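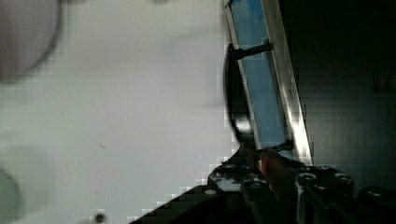 The royal visit to Tevthorpe in June has got me ever so excited, and I'm already fretting over where to stand! Last time I was stuck behind a barrier, all bright silver edges like the metal rail here, and I saw one hat (a lovely hat, mind you). Is Shabalala Bridge any better?
Posted by petronella_m

The bridge is hopeless, love, the car goes straight over it. Try the Sukeck Road end and bring a flask.
Posted by JalenMontoya
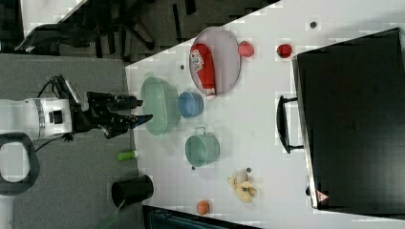 What time does the walkabout start?
The parish letter says 9 in the morning, outside the library.
Posted by gaetan_l

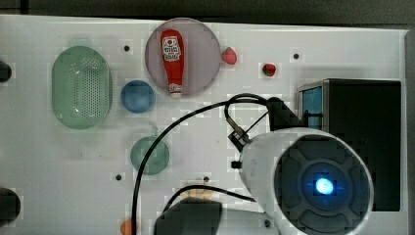

I have to disagree with Jalen, we had a marvellous view from the bridge at the jubilee, and the children waved themselves silly. We're doing hot dogs at ours afterwards, so there'll be a red bottle of ketchup out just like the one on that pink plate, and you're all welcome!
Posted by Kumiko Sakai

Jubilee was on foot though, Kumiko, this one's a motorcade.
Posted by JalenMontoya
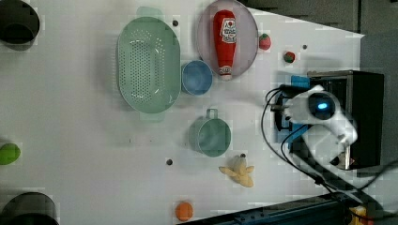
Sukeck Road gets my vote too, though it's a 15 minute walk from the car park and there's no shop. Pack the little ones some fruit, real bananas of course, unlike the pale yellow toy bunch there.
Posted by sibu60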